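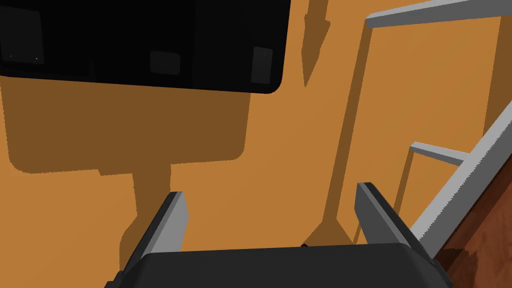 Figure 3. Simulated view from just above the gripper, fingers open over a flat orange surface.

4.2 Referral and repeat custom among small building firms

Records were drawn from three regional building firms, referred to by their trading names Zondero, Gadbridge and Frota. Each firm supplied its job book for domestic work, covering extensions, loft conversions, re-roofing and kitchen refits. Commercial contracts were left out, as were emergency repairs paid for by an insurer. After cleaning, the pooled set held 1,000 jobs.

Every job was coded by the route through which the customer first made contact: referral by a past customer, referral by another trade, repeat custom, advertisement, or unknown. Where the job book gave two routes, the earlier one was kept. Gadbridge did not separate the two kinds of referral before December, and its older entries were therefore placed in a single combined class.

Two outcomes were taken. The first was whether a written quotation led to a signed contract within 60 days. The second was whether the final account was settled within 90 days of the handover date. Jobs with a staged payment plan were judged on the last stage only. Retentions held back under the contract were not counted as late.

Quotations were accepted more often where the customer had been referred by a past customer than where contact came through an advertisement. The order of the routes was the same at all three firms, although the gap was narrow at Frota, which does little advertising outside Zolelberg. Referral by another trade fell between the two. Late settlement showed no clear link with route once the value of the job was allowed for.

The coding has limits. Office staff filled in the contact route from memory in many cases, and a customer who saw a site board after hearing of the firm from a neighbour could be entered under either heading. Customers who asked for a visit but never received a quotation do not appear in the job books, so the acceptance figures apply to quoted work only. Section 4.3 repeats the analysis with the unknown class removed.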